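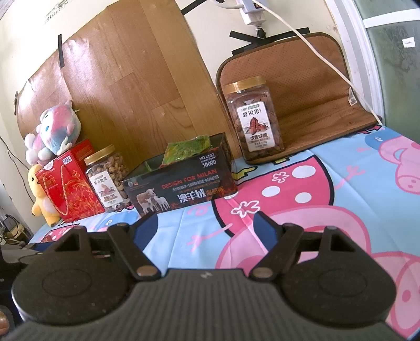 2019-10-11

Bad day with the gripper. Writing it down tonight while I still have the order of things straight.

I started after breakfast with the bed setup again. The plan was one long session on the jars, then the soft toys, then the bag by its rope handle. Fatby want 500 good grasps from each home by the end of the month and I was at nearly 48 percent of that last night, so I thought I could get well past the middle today and have the weekend free.

The jars went fine for the first hour. Cashews first, then pecans. The pecan jar is taller and likes to tip when you come at it near the lid, so I have been taking it low on the body and lifting slowly. The pads hold well on the plastic as long as I come in square.

A little before eleven the left finger started to lag. I would squeeze the trigger and the right side came in at once and the left came in late, by maybe half a second. On the jars it hardly mattered because the late finger just pushed the jar over to where it should have been. On the duck it mattered. The right pad shoved it along the bed before the left one got there. I threw out those tries and marked them as bad in the log.

I should have stopped there. The Wogan sheet that came in the case says to stop if the fingers do not close together. I read that sheet in January when I got the first unit and have not looked at it since. I told myself it was dust in the joint, wiped down both arms and the pivot pins with a dry cloth, opened and closed it ten or twelve times in the air, and it seemed better. So I went on.

Then it jammed shut. I had the pecan jar up off the mat and when I let go of the trigger nothing opened. I tried the trigger again, nothing. I had the gripper in my right hand with a full jar stuck in the end of it, and I did the stupid thing and put my left hand in to work the jar loose. The left arm let go all at once and snapped outward, then the spring took it back in and it closed on my first two fingers where the arm meets the pad. The jar dropped on the bed and rolled. The lid held.

I got the fingers out by pushing the right side back with my knee. No cut. There is a dark line across the first finger just under the nail and it was swollen by lunch. I can bend it. I held it under the cold tap for a long time and then sat in the kitchen and was annoyed with myself.

After that I called the help line at Plondberg, who do the repairs. The man asked if I had pulled the power before I reached in. I said no. He asked if I had the sheet. I said yes. He did not say anything about it but he let it be quiet for a bit. He thinks the pin at the bottom of the left arm has backed out far enough to catch on the housing, and that the cleaning may have shifted it so it ran well for a while and then locked. He said they have had 2 others do it, both from the same batch as mine. I asked why no one had sent a notice out and he said one was being written.

He wants the unit back with the pin left as it is. I am not to open it or try it again. The box has to have the fault form in it, and the form wants the number of cycles, which I had to work out from the logs. I make it a bit over 500 since the last service. I do not think that is many for a part like that.

I sent the morning's files to Fatby with a note to leave out everything after the first late close. They may be able to use the jars from before that. I put in the note that I got pinched, and they wrote back with an Ornix incident form, four pages, most of it about forklifts. Filled it in anyway. Where it asked for the cause I put the pin, and then I added that I reached in with the power on, which is true and will probably cost me a call on Monday.

Finger is throbbing now but less than it was. Typing this with the other ones. I took two painkillers at six and can have more at ten.

To do tomorrow: find tape for the box, print the label, put the sheet up on the wall by the bed where I will have to look at it.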